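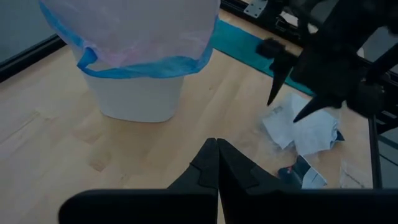
Picking up trash is the one job any kid can do, so why spend all that money on it? That was the comment going around at the Stastier open day in Nindton in January, and I heard versions of it by the coat rack, in the coffee line and again out in the parking lot. I get it, I really do. We'd all come in from the cold expecting something flashy, and what we got was a pair of black robot arms, a trash bin and some crumpled paper.

I want to stick up for it anyway. I've been to a few of these days now (my family has stopped asking why) and the flashy ones all run together in my head. A robot dances, a robot waves, everybody films it, and then I go home to the same sink. The trash demo I've been thinking about ever since!

Have you ever watched your own hands deal with a piece of scrunched-up paper? I hadn't. It has no handle and no right way up, and the one you dropped yesterday isn't shaped like the one you dropped today. Then there's the bag, which is worse. I fight with trash bags every week of my life, the kind with the drawstring that slides down inside the second you turn your back, and I have ten fingers and decades of practice. These arms have two fingers each. I stood there rooting for them the way I'd root for a toddler with a shoelace.

It was slow. I'm not going to pretend otherwise. One gripper came down toward a piece of paper, stopped, seemed to reconsider, came down again a tiny bit to the left, and a woman next to me groaned out loud. A couple of times it closed on nothing at all. The sheet they gave us at the door said the station had been through 1,091 practice runs so far, and the people near me took that as proof of how hopeless the whole thing was. I read it the other way. If I'd done anything 1,091 times with strangers groaning at me I'd have quit!

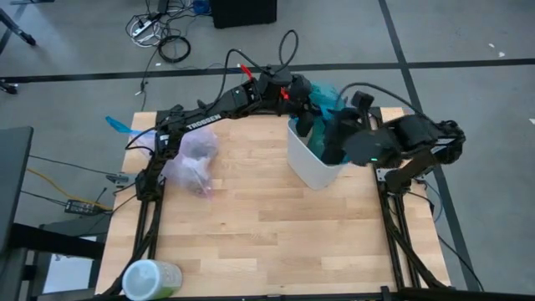 Both arms at the bin, with a plastic cup on its side at the near corner of the table.

My favorite part was that the misses were left in. Nothing was hidden behind a curtain, and when a grab went wrong the staff just let it go wrong and waited. I wish more companies had the nerve. I've sat through the polished videos with the music and the spotless kitchen, and I come away knowing less than when I started, because I have no idea what the machine does on a bad day. In Nindton I saw the bad day, cables and all, and I trust the place more for it.

Now, where I do agree with the grumblers is on the talk that came after. Somebody with a microphone told us we'd all have arms like these at home before long, and please, no. My kitchen can barely hold me and a chair. The whole setup is a table with an arm bolted up on each side and wires running off across the carpet, and I couldn't fit that in if I moved out to make room for it. Say it's early. Say it's interesting and it's early! We'd have clapped for that.

And there's a question I'd have liked an answer to, which is who the thing is for. My vote goes to people who can't bend down anymore. My mother dropped a tissue last winter and left it there until I came by, and she was embarrassed about it, and I hated that she was. A slow machine would suit her fine. She's got all afternoon, and she wouldn't groan at it once.

They're doing another open day in the spring, and I'm going. I'll bring my own trash if they let me.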